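From: Ghada Nassar
Subject: Re: Endard suturing add-on, anyone tried it?

Nizar Chidiac wrote:
> Statov are offering us the Endard suturing package on a trial. Their rep
> says 200 practice closures on skin pads and it runs by itself. Worth
> the bench time? Loretta is keen.

Nizar,

I sat through the same pitch in April and came away less keen than Loretta. "Runs by itself" meant a person at the console with a hand near the stop button. Siham asked twice how many of the 200 needed help and got a brochure.

The wrist camera view is the one part I'd pay for. You can follow the thread all the way down to the tip, which is more than our old overhead setup ever gave us.

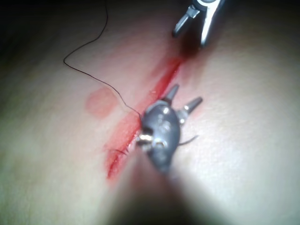
Wrist camera, thread at the incision. Note the dark bits of thread along the red edge, left of the tip.

I'd want to know what those bits are before signing anything. Frayed suture? Leftovers from an earlier try? The rep had no answer – he moved on to pricing.

Also, the pads are extra, and the license stops at 1,000 closures. Ask for the raw logs, failures included. If they say no, I'd pass and wait for Raghda's notes on the Oltow kit.

Ghada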